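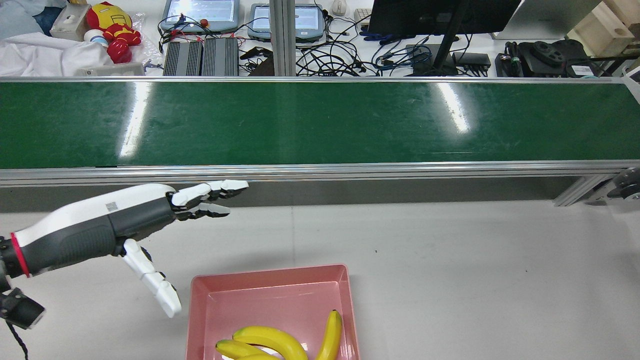 Figura 3. Mano robótica extendida hacia el borde de una cinta transportadora verde, con una bandeja rosa sobre la mesa.

4.2. Abandono tras el periodo de prueba

Los resultados de la segunda oleada son, a nuestro juicio, los más sugerentes de todo el estudio. De los 199 hogares que activaron la prueba gratuita de Floneo en julio, 47 conservaban la suscripción de pago al cierre de la observación, y otros 36 habían cancelado y vuelto a contratar al menos una vez. Este último grupo apenas aparece en la literatura sobre vídeo bajo demanda, que suele tratar la baja como un estado final. Nuestros datos dibujan algo mucho más vivo: un ir y venir ligado a los estrenos, a las vacaciones y, en varios casos, a la simple rotación entre miembros de una misma familia.

La comparación con Endia resulta especialmente interesante. Ambas plataformas ofrecían catálogos de tamaño parecido en Skestby, pero Endia pedía los datos de pago al final de la prueba y Floneo los exigía al principio. Esperábamos que esa diferencia se notara sobre todo en el número de altas. Se notó también — y con bastante fuerza — en la manera de ver: los usuarios de Endia exploraban más géneros durante los primeros 7 días y dejaban más series a medias, mientras que los de Floneo tendían a elegir un título y terminarlo antes de la fecha de cobro. En las entrevistas, varios participantes hablaron de «aprovechar» la prueba, un verbo que no figuraba en nuestro guion y que acabamos incorporando como categoría de codificación.

Para describir estas trayectorias empleamos el índice de Engström, que pondera las horas vistas según la variedad de títulos. El índice funciona bien con perfiles individuales y algo peor con cuentas compartidas, donde una sola tarde de dibujos animados puede alterar la medida de toda la semana. Optamos por calcularlo por perfil cuando el hogar tenía varios y por cuenta en los demás casos. La decisión introduce cierta heterogeneidad, que retomamos en la sección 5.

Queda por explicar el papel del precio. Los hogares que regresaron mencionaban con más frecuencia un título concreto que una oferta, y eso abre una línea de trabajo que nos entusiasma: seguir el calendario de estrenos junto al de las altas y bajas, perfil a perfil. Los registros disponibles terminan el 31 de diciembre de 2022, de modo que el análisis siguiente se limita a los estrenos anteriores a esa fecha.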